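Notes from a long phone call in February, typed up the same evening. The person on the other end runs purchasing for a small robotics teaching lab at Agbenyega, and asked to be "the budget person" in this piece and nothing else. Fine by me.

First thing out of the gate — the arm is the cheap surprise. Everyone fights over the arm. "We spent three meetings on the arm and maybe four minutes on the table," the budget person said. "Then the table ate us alive." They'd priced a lab bench. What they needed was a flat top with mounting holes in the right places and enough weight that it wouldn't creep. The first one wobbled. Back it went, and the return freight came out of the same line as the spare fingers.

So my first question was what a starting lab should put on the list before anything else. The reply was quick. "Table, lights, props, spares, then the arm. In that order on the sheet, even if the arm gets ordered first because of the wait."

Props got a laugh out of me. Toy food? "Toy food is great value. Bottles, bowls, fruit, a colander. You buy it twice, same set, and lock the second set in a cabinet, becuase the day a strawberry goes missing your tests from last month don't match your tests from this month." Their whole kitchen set cost $70. The duplicate, another $70. Cheapest insurance on the sheet, they said.
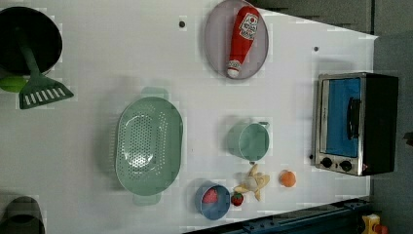

How much should a lab hold back for spare parts in the first year?

They held back $900 and were glad of it. Most went on fingers and cables, the rest on a power supply.

I pushed a bit on that number. Was it a formula, a percentage, what? "It was what was left," they said. Then, more seriously: the supplier, Vandard, has a parts list with prices, and they went down it and asked the students which parts scared them. Anything that scared two people got bought. Fingers scared everybody.

Cables came up again and again. Cable length especially. The quote had the short one as standard, and the short one was fine on paper, until the arm had to reach across. A longer cable was $40. "Forty dollars! And it took us a purchase order, a signature and two weeks." Now they order the longer length by default and write it in the notes field so no one helpfully changes it back.

On the two quotes. Arner came in lower, Vandard higher, and they went with Vandard. I asked why. Service, mostly. Arner wanted the unit shipped back for any repair, and the lab has one arm, so a repair means a semester with a hole in it. Vandard would send a part and talk someone through it on the phone. "I paid for the phone," the budget person said. They'd also asked both firms for the price of a single gripper finger, just to see. One answered the same afternoon. One took so long they'd forgotten asking. Didn't say which and I didn't press, though I have a guess.

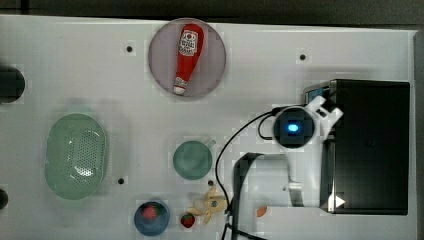

Hours were the next thing, and this is where the planning went sideways. The grant paid for equipment and not for people's time. Setup took 174 hours across the group, which they know because somebody insisted on a sign-in sheet. None of that was in the plan. It got absorbed, meaning students did it and the spring schedule slid. If they wrote the proposal again there'd be a setup line with real hours in it, and a second line for resetting the props between runs. "Putting a banana back where it was is a job. Put it in the budget or it comes out of someone's evening."

Software? They pay Grilloda for the logging tool, yearly, and the renewal lands in a different budget year from the one that bought it. That was a bad morning. Advice there was short: ask for the renewal date before signing, ask them to move it, they usually will.

We talked a little about a second arm. They want one. Not this year. There's a floor issue (the outlets are on the wrong wall), plus the second table, plus another set of lights, and by the time all that's added up the arm is the smaller half of the order. Same story as the first time, only now they can see it coming.

Last thing I asked was whether they'd buy used. Table, yes. Lights, yes. Toaster oven from a toy bin, sure, why not. Arm, only if the seller hands over the repair history and the orginal power supply with it. They'd looked at one used unit already and the seller had neither, so they left it and put the money toward the outlets.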